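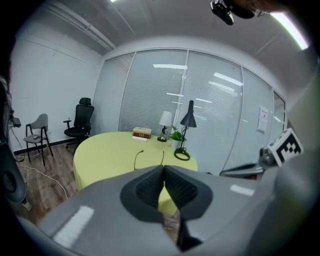 丸テーブルのクロスがずれる、あとコードの置き場所

投稿者:こむぎ茶 11/7/25

共用の部屋に丸テーブルを置いて、黄緑っぽい薄い色のクロスをかけてます。上に載せてるのは本を積んだのと、白い布シェードの小さいランプ、黒いデスクライト、白い鉢の小さい植物。それと黒い細いコードが一本、いつも手前で輪っかになってる。

困ってること
・クロスが手前にだんだん下がってくる。手前だけ長い
・コードを束ねてもすぐほどけて先っぽが跳ねる
・ライト二つと鉢が右奥に固まってて、本を読むとき手元が暗い気がする

テーブルは直径79センチ。クロスは8月にTangenで買ったもので、サイズ表示の紙は捨ててしまいました。裏に滑り止めとかはなし。
床は木なのでテーブル自体もたまに動きます。後ろはガラスの仕切りでブラインド閉めっぱなし、そっちに寄せるのはあまりしたくない(羽根を拭くとき手が入らなくなる)。

できればテープでべたっと貼るのはなしで。洗濯するので。予算は2千円くらいまで。よろしくお願いします、急ぎではないけど来週お客さんが来るので早いと助かりまう。

投稿者:棚板三枚目

クロスから。下に滑り止めシート敷くのが一番早い。網目の薄いやつ、食器棚用で十分。天板よりひと回り小さく丸く切る。79なら端から2センチずつ内側で、直径75。大きく切ると縁から見えてみっともないです。うちはそれで失敗して切り直した。

手順
クロスの上のもの全部どかす
天板拭いて、完全に乾かす
シート敷く、しわ伸ばす
クロスを四つ折りにして、折り目の角を天板の真ん中に合わせてから広げる
まわりの垂れをぐるっと見る。手前だけじゃなくて後ろも
重いものから戻す

四つ折りで中心出すのは地味だけど効きます。目分量だとだいたい手前に寄る。人は手前から引っぱって直すので。

重いもの、つまり本。今は奥のほうに積んでるんですかね。奥に重し、手前は何もなしだと、手前を引かれたときクロスが斜めに突っ張る。かといって手前に本があると邪魔だし、少しだけ真ん中寄りに出すくらいでいいと思います。いちばん大きくて厚いのを下に。薄いのが下だと崩れる。

それでもだめならクロスウェイト。縁にはさむ重り。Heseckのクリップ式が4個入りで安かったはず。ただ布が薄いとそこだけ引っぱられて跡がつくから、寝る前に外すとか。面倒なら裾の裏に小さいポケット縫って重り入れる、洗うときは抜く。

床のほうはテーブルの脚にフェルト貼ってませんか? 木の床だとフェルトはむしろよく滑る。ゴムのに替えると止まります。ただゴムは床に色移りすることがあるので目立たない所で試してから。

投稿者:nuno_to_hari

コードとライトの話だけ。クロスは上の人ので良いと思う

コード、細いやつですよね。きつく巻いた癖がついてると何で束ねても跳ねます。まず癖とり。
まっすぐ伸ばして、平らな所に一晩。両端に本でも載せとく。ドライヤーで温める人もいるけど被覆が傷むのでおすすめしません。
それから手のひらより大きい輪でゆるく巻く。一周ごとに向きを自然にまかせる感じ。無理にねじると戻ろうとする。とめるのは面ファスナーのバンド、輪ゴムはだめ、溶けてくっつく。
先っぽが上向くのは、とめる位置が根元すぎるから。端の近くで一回、反対側で一回。2か所どめ。
で、そもそも何のコードですか? 毎日使わないならテーブルに置かないほうが。私はPrikatarの16番の平たい缶に入れてます。本の横に置いても変じゃない。使うものなら小皿一枚置いてそこを定位置に。

ライト。二つとも同じ側にあるの、もったいないです。布シェードのほうは雰囲気用と割り切って今のまま、黒いほうを読む人の利き手と反対側へ。右利きなら左。シェードが下向きならわりと手元だけ照らせるので、明るさは足りると思う。
電源の線が足りなくなるかもなので先に長さ見て。クロスの上を横切らせると結局引っかけてまたずれます、後ろに落とすこと。
鉢は下に受け皿ありますか。なかったら水やりのときだけ流しに持っていって、しずく切ってから戻す。布に輪じみができると落ちにくい

投稿者:とおりすがりの湯のみ

クロスやめて天板そのまま使うのはだめなんでしょうか
うちはJendasachの丸い透明マットにしたらずれないし拭くだけ。200グラムもない軽いやつだけど吸いつく。見た目は好みが分かれるかも

追記(こむぎ茶)

ありがとうございます! シート買ってきて切りました。フェルト、見たら貼ってあった…。ゴムに替えてみます。
四つ折りで合わせたら後ろの垂れがすごく短かったのがわかりました。今まで手前ばっかり見てた
コードは今晩伸ばしておきます。何のコードかは他の人にも聞いてみる、誰のかわからなくて。
透明マットは今回は見送りで、布の色が気に入ってるので。受け皿は明日見てきます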